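Nokska Institute reports new method for learning two-handed household tasks from first-person recordings

October 31, 2022

Researchers at the Nokska Institute have published a method that allows a two-armed robot to learn how to handle full containers from recordings of people doing the same work at home. The method, named Climska, uses views taken from head height and needs no markers on the hands or on the objects.

The study was carried out with the engineering firm Drokent. It draws on 1044 recordings made in 28 homes, most of them in laundry areas, kitchens and store cupboards. Participants were asked to tidy, pack and carry household goods in their usual way, using their own boxes and their own supplies.

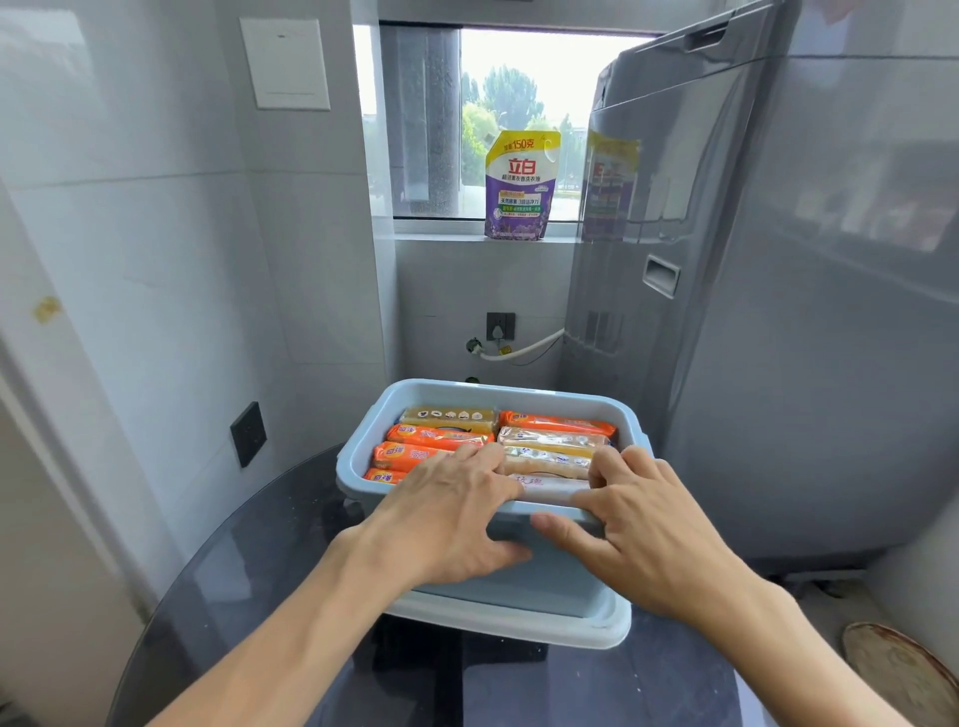

Previous work in this field has tended to treat a container and its contents as separate problems. Climska treats them together. For each moment of a recording, the software estimates where the hands meet the goods, where they meet the container, and which of the two the person is trying to control. A hand spread over a layer of wrapped soap bars is therefore recorded as a different kind of contact from a hand on the rim of the box that holds them.

"Packing a box and carrying a box look like simple jobs, but the hands change roles between them all the time," said Roxana Grecu, who leads the study at Nokska. "Our earlier software lost track at exactly those points. We wanted a description of contact that a robot could use directly when deciding where to place its own fingers."

The team tested the method on the Nieminen test bench, a fixed set of packing and carrying tasks performed by a robot with 2 arms. Each task was attempted 100 times. The largest improvement over the earlier software was found in lifting full boxes with uneven grips, where one hand holds a handle and the other holds the rim.

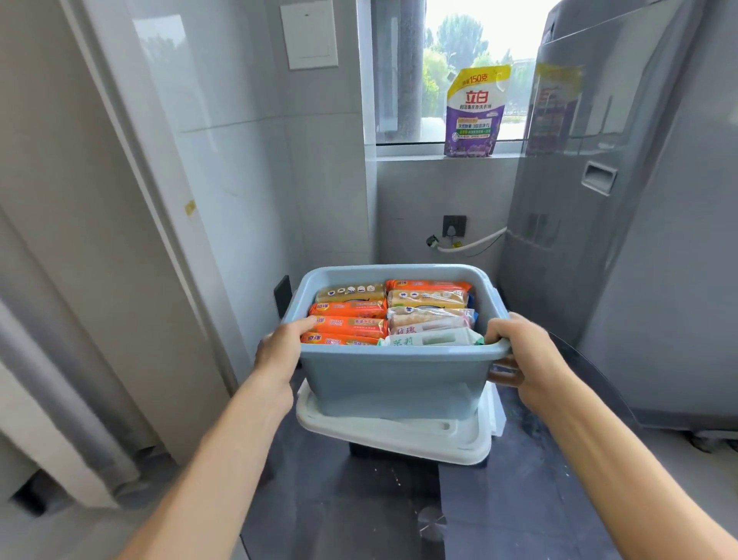 Narrow rooms remain difficult. Where a large appliance stands close to the working area, the robot has fewer ways to bring both arms to the box, and the present software does not plan for this in advance. Glossy surfaces and clear wrapping also reduced the accuracy of the contact estimates. Both matters are described in the published report.

Recording for the study ended in July. Drokent will now adapt the contact model for use with its own arms, while the Nokska team extends the work to soft containers such as bags and pouches.

The report and a set of sample recordings are available on request from the Nokska Institute press office.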